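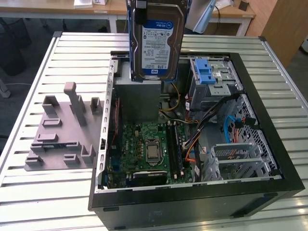 Wozu dient der Einbaurahmen einer Festplatte im Desktop-Rechner?

Der Einbaurahmen, im Handel auch Laufwerksträger oder Caddy genannt, hält eine Festplatte im Laufwerkskäfig fest, ohne dass man sie von beiden Seiten verschrauben müsste, und erleichtert damit den Ein- und Ausbau ganz erheblich.

Begriff und Abgrenzung

Als Einbaurahmen bezeichnet man eine meist aus Kunststoff gefertigte Halterung, die ein Laufwerk umfasst und mit ihm zusammen in den Käfig des Gehäuses geschoben wird. Vom Wechselrahmen ist er zu unterscheiden, auch wenn die beiden Wörter im Alltag gern durcheinandergehen: Der Wechselrahmen sitzt in der Gehäusefront und lässt sich von außen bedienen, während man für den einfachen Einbaurahmen das Seitenblech abnehmen muss. Im Englischen steht für beides häufig dasselbe Wort, was so manche Bestellung von Ersatzteilen unnötig verkompliziert hat.

Bauformen

Am weitesten verbreitet sind Rahmen für das 3,5-Zoll-Format. Viele von ihnen sind kräftig eingefärbt, oft blau oder grün, und diese Farbe ist durchaus hilfreich gemeint – wer ein Gehäuse zum ersten Mal öffnet, erkennt daran rasch, welche Teile sich von Hand lösen lassen. Dieselbe Farbe kehrt vielfach am Riegel des Laufwerkskäfigs wieder, mit dem das Laufwerk freigegeben wird.

Nach der Art der Befestigung kennt man Klemmrahmen, deren Flanken kleine Stifte in die seitlichen Gewindelöcher der Festplatte drücken, und Schraubrahmen, die fest mit dem Laufwerk verbunden werden. Dazu kommen Adapterrahmen, in denen ein kleineres 2,5-Zoll-Laufwerk Platz in einem großen Schacht findet. Der Hersteller Stinaven bot eine Zeit lang einen Klemmrahmen an, der sich auf beide Größen einstellen ließ; durchgesetzt hat er sich nicht, doch Liebhaber älterer Rechner suchen ihn bis heute mit bemerkenswerter Geduld.

Geschichte

In früheren Tischrechnern wurden Festplatten gewöhnlich mit vier Schrauben direkt im Blech befestigt. Das hielt zuverlässig, verlangte aber oft den Ausbau des ganzen Käfigs, und wer je eine Schraube unter der Hauptplatine wiedergefunden hat, wird den Wunsch nach etwas Bequemerem gut verstehen. Um das Jahr 2000 gehörten werkzeuglose Halterungen bei Bürorechnern bereits vielerorts zum guten Ton. Die Baureihe Tileron der Firma Lokuta kam mit einem einzigen Rahmentyp für alle Schächte aus, und dieser Rahmen wurde 33 Gramm leicht und in einer ersten Lieferung von 300 Stück an Werkstätten abgegeben.

Ein- und Ausbau

Vor jeder Arbeit am Laufwerk wird der Rechner heruntergefahren und vom Stromnetz getrennt. Das Gehäuse legt man am besten auf die Seite, so dass man von oben bequem hineingreifen kann. Danach zieht man das Daten- und das Stromkabel von der Festplatte ab, und zwar am Stecker. Ist der Riegel gelöst, gleitet der Rahmen mitsamt der Platte aus dem Schacht. Man fasst ihn an den Kanten an und lässt die Platine auf der Unterseite des Laufwerks unberührt.

Beim Einsetzen geht man in umgekehrter Reihenfolge vor. Der Rahmen soll ohne Kraft bis zum Anschlag laufen und dort hörbar einrasten. Klemmt er, sitzt meist ein Stift nicht richtig in seinem Loch, oder ein Kabel hat sich dahinter verfangen – ein kurzer Blick in den Schacht erspart hier viel Ärger.

Schwingungen und Geräusche

Manche Rahmen tragen an den Stiften kleine Gummiringe, die das Laufgeräusch der Platte vom Gehäuse fernhalten sollen. Mit den Jahren wird der Gummi hart, und ein vormals stiller Rechner beginnt dann zu brummen. Für die Rahmen von Brannigan gab es solche Ringe als Nachrüstsatz in Beuteln zu 5 Stück, also mit einem Ring in Reserve.

Siehe auch

Laufwerksschacht
Wechselrahmen
Serial ATA
Computergehäuse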